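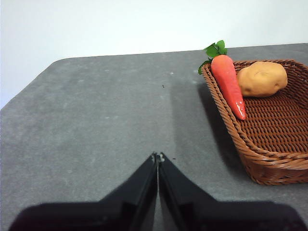 Basket week, and what I changed

Reading time: 3 minutes

I said last time I would write up the basket task once I had enough episodes to train on. I have 824 now, so here are my notes.

The task is short. The arm starts with the gripper closed, picks up one toy vegetable, and either puts it in the wicker basket or takes it out. I use a carrot and a potato. I drive the arm by hand with the leader arm, and everything gets logged by Derketti, the recording script I wrote over the winter. One episode takes less time than resetting the table for the next one.

The potato is easy. It's lumpy, but you can close on it from almost any side. The carrot is harder on account of the leaves. If I come in from the leafy end, the greens fold into the fingers and I end up holding the carrot by its top. For the first 200 episodes I threw those grasps away. Then I trained on what was left, and the policy went for the leaves anyway and had no idea what to do next. Now I keep the bad grasps as long as I recover from them in the same episode. The model I trained after that change lets go and tries again, which is what I wanted.

The basket has given me more trouble than the vegetables. The rim is a thick braid, and the wrist camera loses sight of it when the fingers come down close. I hit the rim a lot in March. What fixed most of it was going up higher than feels necessary before crossing over, and doing that every single time. When I was lazy about it on one evening's worth of data, the policy picked up the lazy version.

Other changes:

I move the basket between episodes now. Before, I left it on the right side for a whole session, and the first model reached to the right even when I had put the basket on the left.

I stopped wiping the table before each session. A few specks of dust don't hurt, and the thing has to work on a normal table.

I label each episode right after recording it. Doing it at the end of the night gave me 204 labels I had to go back and check.

The target is 1515 episodes, split evenly between putting in and taking out. Taking out is behind. After that I want to copy the whole setup to the second arm, the one at Nosau, and see how much of the data carries over. The table there is darker and the light comes from the other side, so I expect to record more.

Next post will be about the storage problem on the Urnska drive.

Last updated in April

Contact | Copyright Yu | Back to top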